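Wednesday, equipment budget notes

Okay, so I finally sat down with the spreadsheet before lunch and it's not as bad as I feared! We have 2,088 left in the equipment line until January, and Dennis Mapplebeck wants a wish list from us before he signs off on anything. Mallach quoted 2,000 for a second set of fingers plus the spare motors, shipping included, so that one order would pretty much clean us out (and leave me 88 bucks for tape and zip ties, hooray).

I'd still vote for the motors first. If one dies on us we're stuck waiting on Drukgate, and last time they took 6 weeks and sent the wrong cable. Fingers we can baby along for a while.

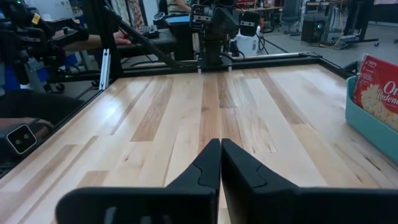 The other thing is bins. Lâm keeps saying we should get proper stackable ones in matching sizes, and I get it, but I priced them at Jurnine and four of the good ones cost more than I want to spend on plastic. I'd go with cheap ones now and ask again in the spring. Same with groceries for the packing runs – popcorn and so on can come out of the consumables line, please don't put it on the equipment card again!!

Stuff I still have to find out:
does Mallach split the order if we ask (motors now, fingers later)
is the warranty on the arms one year or two, I've seen both
can we get the Drukgate cables in the longer length

I told Dennis he'd have the list by the end of the day, so if you want something on it, write it under here or come grab me. Lâm already has a page and a half – we'll need to talk.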